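Reading time: 3 min

Re: [office-list] Meeting room, again

On Friday at 4:40 pm the Drava desk wrote:
> Could whoever uses the big meeting room last please put it back the way
> they found it? We had people coming in at nine and spent the first 20
> minutes peeling tape and hunting for a pen. Also, is there a checklist
> or isn't there? I was told there was one.
>
> Also also, the fan. Who owns the fan?

There is a checklist. It came over from Vonora with the furniture and runs to 13 points, four of which concern a coffee machine we don't have. I've cut it down to what I think people might read on their way out the door with their coat half on.

1. Name cards. Leave them standing if the same group is back in the morning. Otherwise fold them flat and put them in the envelope. Please stop throwing them out. I did the last set over twice, the second time because I'd spelled a guest's company "Sannix" (it's Sanix, they noticed, they were nice about it).

2. Tape, markers, small stuff. All of it goes back in the supply drawer. The gray strip down the middle of the table is a very attractive place to set a roll of tape and forget about it until it's the only roll in the building. I have done this myself and blamed the second floor.

3. Chairs. In, please, all the way. They don't match and they aren't going to. I priced a matching set last May and the quote was 3,758 before delivery, so we can all learn to enjoy variety. If you got the one that leans, you got the one that leans.

4. The table. Wipe it after the small stuff is off it. I've watched a person wipe carefully around a pen.

5. The fan. It belongs to the room. It does not belong to Athumani project, whatever the Athumani project thinks, and it's not to be wheeled anywhere, mostly on account of not having wheels. When you're done, unplug it and get the cord out of the walkway. Carry it by the pole, with a hand under the base, which is heavier than you expect every single time.

6. The cubbies. Papers left there get kept for a week and then they go in recycling. I'm told some of those papers are important. They've been important since the spring. The yellow thing that looks like a duck can stay where it is. I took it to lost and found once and got nearly 100 words of protest, unsigned.

As for the 20 minutes: sorry about that, it was our side that had the room last. Tape should be easier to find now. I can't promise anything about pens.

If you want something added to the list, reply here and say which of the six you'd like to drop to make space for it. I'm not going back to 13.

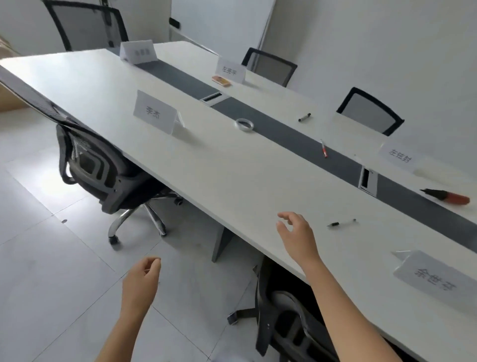
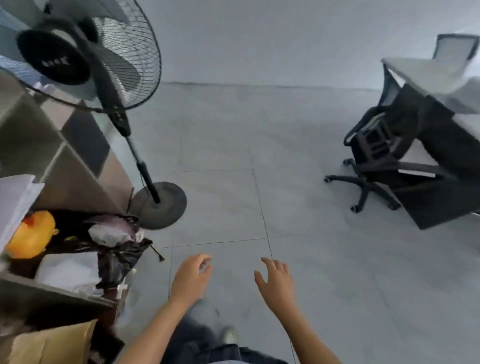 Fan by the cubbies, plug on the floor, see point 5.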